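Hand-Held Gripper Comparison: Gallery
Peltmont Soft Goods Handling Program
Apr 13, 2020

The Peltmont program compares gripper fingers and camera mounts on clothing and bedding in ordinary homes. Operators hold the tools by hand, which allows a finger shape to be tested before it is fitted to an arm. The gallery on this page covers the first part of the comparison, in which two finger sets were used on the same garments. Each set was required to complete 50 grasps per garment before a score was entered.

The notes below were prepared by the program office from the operators' session sheets. Scores are given on the scale adopted in September, where 8 is the highest mark. Readers who need the full tables may request them from the office in writing.

Garments and bedding

Outerwear, quilted jacket. The angular fingers with blue inner pads are open over the front of a teal puffer jacket, with a second hand-held device at one sleeve. Slick shells of this type are graded separately from knitwear. Operators are asked to approach the front panels first and the sleeves second, and to record any grasp that takes up the lining together with the shell.

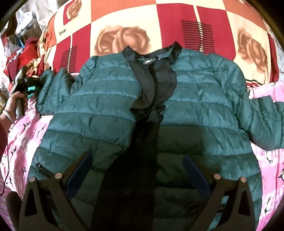 Notes on the finger sets

Trirkora fingers. The open triangular section keeps the finger light and lets it bend a little under load. On padded garments this set scored 8 for holding and lower for release, as the shell tended to follow the pad when the fingers opened. Pads are replaced after 3,000 closures.

Wuvis fingers. A narrower, solid finger with a ribbed face. It scored well on single layers such as pillowcases and less well on anything with filling. Operators reported more effort at the handle toward the end of long sessions.

Camera placement. A wide-angle view from the tool was preferred for all bedding work. It shows both fingertips and enough of the surrounding fabric for a reviewer to judge where a fold begins. Dark linings remain difficult to read in shadow, and exposure settings are to be reviewed before the next round.

Knitwear and towels will be added to this page when scoring is complete. Requests to reproduce material from the gallery should be addressed to the Peltmont program office.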